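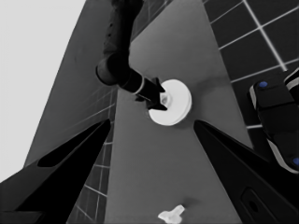
Evening Language Program: Changes for the Coming Term

The Veltuna Language Center has revised its evening program for adult learners of Spanish and Portuguese. Under the new schedule, each course will meet for 2 hours, twice a week, at the Hastgate campus. Beginner and intermediate groups will continue to use the ground floor classrooms, while the conversation groups will move to the Navarrete Building across the courtyard.

Applicants with prior study of either language are required to take a placement test before registering. The test lasts 30 minutes and consists of a written section and a short interview with a member of the teaching staff.

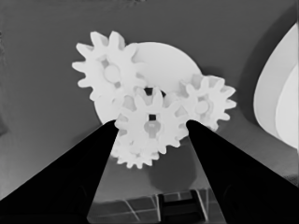

Results are sent by e-mail within 3 working days, together with a recommended level and a registration form. Students who disagree with their placement may request a second interview during the first week of classes.

Enrollment is limited to 70 places across all levels. Students currently enrolled have priority until 19 March 2019, after which any remaining places will be offered to the public.

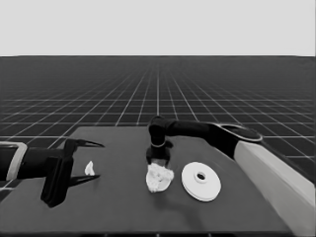
Vurbridge, responding on behalf of its own evening students, asked that the conversation groups remain open to learners from partner schools. The Center has agreed to this request through the end of August. Partner school students should register at the Hastgate front desk and bring proof of their current level.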